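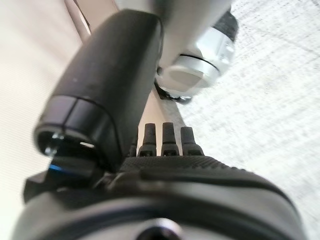
2 min read

Blackout curtains, line or cut? (Drurnby Home & Garden forum)

tassiedevilled
2022-05-11
So we've moved into a west-facing weatherboard and the bedroom is an oven by tea time. I bought 9 metres of charcoal fabric from Pirkico (on sale, couldn't help myself!) and now I'm dithering. Do I line it, or just hem it and hang it? The window is 221 cm across and I want a decent bit of fullness. I've only ever sewn cushions, so be gentle.

mumofthree_geelong
Line it! Unlined ones let light through every needle hole, and the sun will fade that colour in a couple of summers. I did mine with the Zurnik thermal lining and I'm rapt with them.

boltonthebias
Disagree, sorry. Lining doubles the weight and a beginner will end up with two layers that drop differently. Hang it unhemmed for a week first, let it settle, then mark the bottom.

tassiedevilled
A week?? My neighbours will think we're camping. I've got it out now and it's a lot heavier in the folds than I expected, with a proper woven look to it. 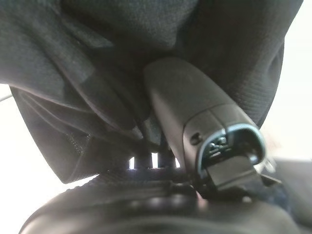
Janaína Siqueira
Check your rod before anything else. My brackets came out of the plaster at two in the morning and took a strip of paint with them. Find the studs, and wash the fabric before you cut it, mine shrank 28 mm on a cold cycle.

mumofthree_geelong
Yes to washing. Still say line it though.

boltonthebias
And I still say don't. Clip-on lining if you must, then you can pull it off in June.

tassiedevilled
Clip-on! Didn't know that was a thing. Off to find the stud finder.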